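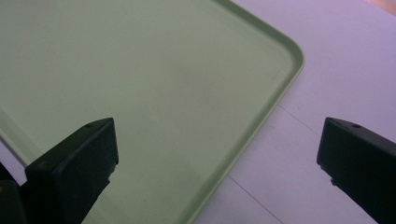
Iona Imrie told me at lunch that I should stop trying to be smooth. Slow is fine, she said, shaky is fine, but every time you stop to think in midair the robot learns to stop and think in midair too. I wrote it on the back of my hand and then washed it off before I'd copied it down, so here it is as near as I can remember.

Friday, late, feet up. What a good day! I got to do two-handed demos with the hand-held grippers for the whole afternoon, and I am so much better at it than I was on Monday. The job is a small one: one hand takes the round pad off the striped mat, the other keeps the green tray from sliding, pad goes in the tray, both hands back out. A kid could do it with fingers. With a gripper in each fist it's like learning to eat with somebody else's arms, and I love it.

My left hand is the trouble. It comes in too steep and the jaw bumps the pad along the stripes before I can close on it. Iona had me turn my elbow out and come in low from the near side, and after that I had a run of 13 clean ones in a row (I counted, of course I counted).
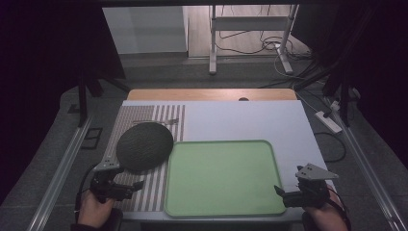 The right hand has less to do and so it wanders. I caught it drifting off toward the rail twice while I was staring at the left one. Must keep it parked by the tray, open, ready.

We want 200 good ones before anybody trains anything. Jutitz, the last task, ended up with 683, but that one had the lids. Iona says Kollance did around 3000 for a single folding job, which made me want to lie down.

She also let me try the Ebihara setup for ten minutes, the remote one where you sit at the leader arms and the real arms copy you from across the room. Very fun, and I was terrible! You can't feel the table at all. I kept pressing down way too hard. With the grippers in my own hands I know when I've touched something, and I think my demos are better for it, though she says I'd get used to the other in a week or so.

Ask about moving the tray to a new spot between takes. Also bring the wrist brace, and the good socks, that floor is cold.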